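Why Does a T-Shirt Wrinkle, and How Do You Fold One?

Pull a T-shirt out of a full laundry pile and it will probably be covered with lines. Some of the lines are soft and go away if you shake the shirt. Others are sharp and stay put. To see why, you need to know what the shirt is made of.

What is inside the cloth?

Many T-shirts are made of cotton. Cotton comes from a plant. When the seed pods of the plant open, they show white fluff, and the fluff is made of very thin threads called fibers. Machines pull and twist the fibers into yarn. Other machines knit the yarn into cloth.

Look closely at a T-shirt and you may see tiny loops in rows. Each loop is hooked through the loop below it. This is why a T-shirt stretches when you pull it over your head. The loops change shape, then pull back.

Where wrinkles come from

Each cotton fiber is built from long chains of very small parts called molecules. The chains are held next to each other by weak bonds. Water gets between the chains and loosens the bonds, so the chains can slide. When the water dries up, new bonds form and hold the chains wherever they are.

If a damp shirt dries in a ball, it dries in the shape of a ball. If it dries hanging up, its own weight pulls it down and it dries with fewer lines.
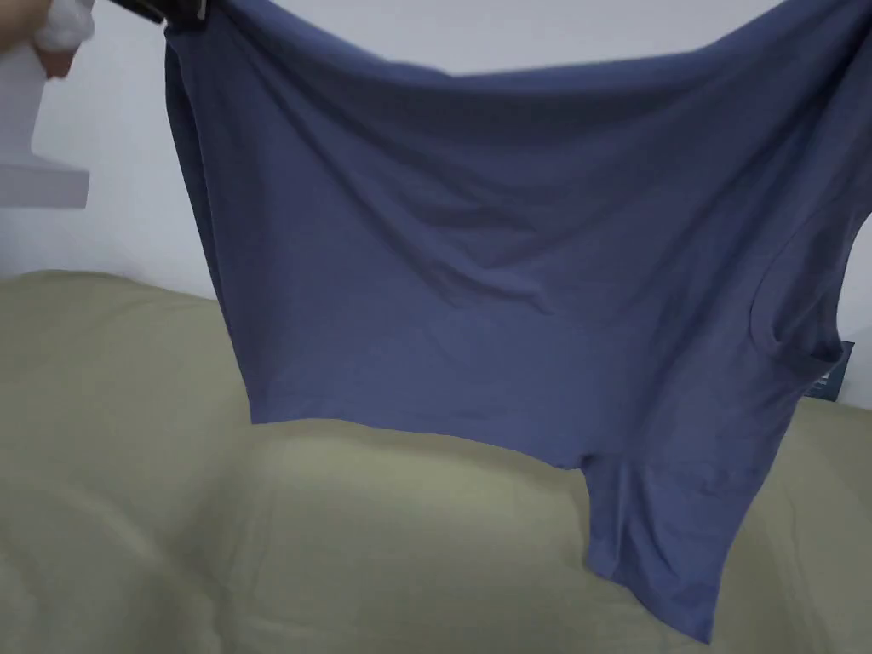 Heat helps too. An iron uses heat and weight to press cloth flat. Steam is hot water in the air, and it loosens the bonds in the cotton so the cloth can relax. Irons and steamers get hot enough to burn skin, so they are a job for a grown-up.

A shirt that is already dry can still be made smoother with your hands. Hold it by the shoulders and give it two hard shakes. Then lay it on something flat. A bed is a good place to do this, as there is room for the sleeves to spread out. Slide your palms from the middle of the shirt toward the sides. Small wrinkles will move ahead of your hands and come out at the seams.

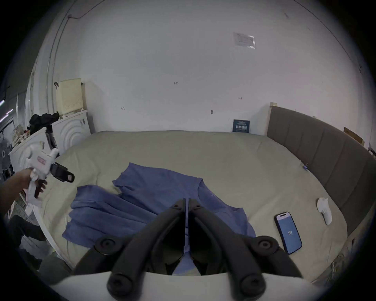
Home and How It Works, Issue 43

Folding a shirt, step by step

There are many ways to fold a shirt. The one below makes a rectangle that fits in most drawers.

1. Lay the shirt face down. The collar should point away from you.

2. Straighten the sleeves so they stick out to the sides.

3. Fold one side in toward the middle. The sleeve comes with it. Turn the sleeve back so it does not poke out past the edge.

4. Do the same with the other side. You now have a long strip.

5. Bring the bottom hem up to the collar.

6. Fold it in half once more if your drawer is small.

Turn the shirt over. The front of the collar should be on top. If one side is wider than the other, open it up and try step 3 again. Most people need some practice before both sides match. 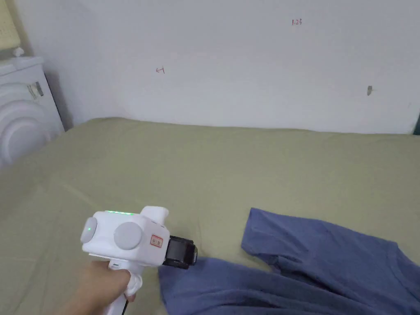
A crumpled shirt needs to be spread out before folding.

Does folding stop wrinkles?

It stops some of them. A folded shirt still gets a line at each fold, but the parts between the folds stay flat. In a pile, the cloth bends in many places at once, and the weight of the other clothes presses those bends in. If you stack too many folded shirts, the bottom ones get pressed as well. You can stand folded shirts on edge in the drawer, like books on a shelf. Then none of them has to hold up the rest, and you can see every color when you open the drawer.

Thick things such as sweaters and towels need fewer folds. Try folding a towel in half again and again. Every fold doubles the number of layers, so it soon gets too thick to bend.

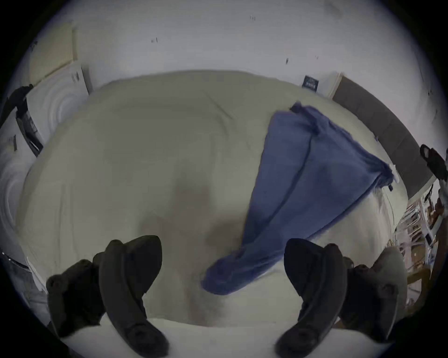 Flaleo wrote in to say that rolling works better than folding for a small drawer, and that a rolled shirt also fits well in the corner of a backpack. "You have to fold the sleeves in first," the letter added, "or the roll comes out fat in the middle."

To try it, follow steps 1 through 4 and then roll the strip up from the hem. Keep the roll snug but do not pull on the cloth. Put it in the drawer with the loose end underneath.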